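Chapter 4
Leverage, Margin, and the Call You Don't Want to Get

When I opened my first trading account I put in $1,000 and thought of it as $1,000. The broker, a small outfit called Drerano, thought of it as something else. On their screen I had "buying power" of up to $3,000, printed in a nice big font right above my real balance. Guess which number I looked at every morning!

This chapter is about the gap between those two numbers. We'll go over what margin is, how a broker works out how much of it you need, and what happens when you run short. Chapter 3 covered order types, so I'm going to assume you know a market order from a limit order. If you don't, go back and read that first (it's short, and you'll need it for the exercises).

Let's start with the words, which get mixed up all the time. Leverage is how big your position is compared with your own money. Margin is the part of your own money the broker sets aside while that position is open. They're two ways of looking at the same trade, and my students swap them around for weeks before it sticks. I did too. 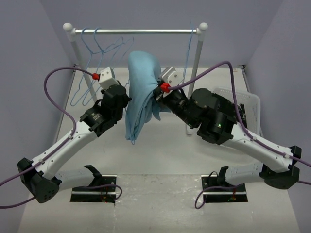
Margin comes in two kinds, initial and maintenance, and you have to meet both. Initial margin is what you need to open a trade. Maintenance margin is what you need to keep it open, and it's usually the lower of the two. I like to picture an account as a garment rack with a few empty hangers on the rail. Each position you open takes up a hanger, and the ones still empty are your free margin. Fill them all and you can't add anything, however good the next idea looks. The picture does leave something out – in a real account the number of hangers changes while you're standing there, as prices move.

Now for some real numbers, and they're mine, so be kind. Partway through that first August my account had grown to $1,757 and I felt like a genius. I was holding shares in a dental supply company, Celtadent, with more borrowed money behind them than I care to admit. The price slipped, then it slipped a lot more, and when the broker had closed me out I was left with $347. I hadn't put in a stop order. I hadn't read the margin page of the account agreement either, where the whole procedure was laid out in plain sight.

Kwok-wai Hsieh, who taught the evening class in Prornthorpe where I first learned any of this, made me work the loss backward on paper. Where was my equity when the margin call came? How far could the price have dropped before I got one? It took me most of an evening and I've used the same drill with every class I've had. You'll do it yourself in Section 4.3, with a made-up stock called Ruddock, so no feelings get hurt.

One warning before we get going. Brokers don't all use the same rules. Some will send you a message and give you time to add cash, and some will sell first and tell you after. Find your own account agreement and keep it next to you as you read – we'll be looking things up in it from Section 4.1 on.

4.1 Initial margin

Say you want to buy a stock and the broker asks for half the price up front. That half is your initial margin, and the other half is a loan, with interest, starting the day the trade settles.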